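Workshop notebook – June, open day

Doors at 10:00. Set up from 7:30 with Marietjie. Power on our side of the hall was fine once we moved the controller to the other outlet. Network was slow all morning, so I ran everything local.

Setup
Arm on the Pisen base, same tool as last month. Speed held at 18 percent while visitors were inside the tape, 52 percent for the dry runs before opening. E-stop checked twice, once by me and once by Marietjie. The Masilela people had the stand next to ours and asked us to keep the sound off. Fine.

Morning
First group was a school class. They wanted to see it wave. I had no wave program, so I jogged joint 5 by hand and that did the job. Second group was from Feseck and asked better questions: cycle time, how we teach a new shelf, what happens when a bottle is turned around. I said we teach seven points per shelf and interpolate the rest. Their lead wasn't convinced about the interpolation. Neither am I for the angled ones.

Fault at 11:40, joint 3 following error. Cleared it, came back once, then not again. Cable dress is the first thing to look at – it was pulling on the long reach to the left.

Afternoon
Moved over to the display wall for the approach demo. Two angled tiers, small bottles on the upper, amber ones on the lower, darker and red caps down at the right end. Approach is from below, fingers up. Lots of light off the bottles, so I kept exposure low and left it there.

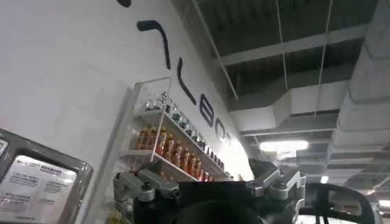
To do
– Reteach the lower tier, right end first
– Redo cable dress, log joint 3 for 100 cycles
– Write a wave program
– Send Feseck the cycle times (Tumaini)
– Ask Jivar for the spare finger pads

T. Swai

Recent entries
Pisen base, leveling and bolt torque
Finger pad wear, second check
Teach points on angled shelves
Controller backup notes

This site uses cookies to keep you signed in. Accept | Settings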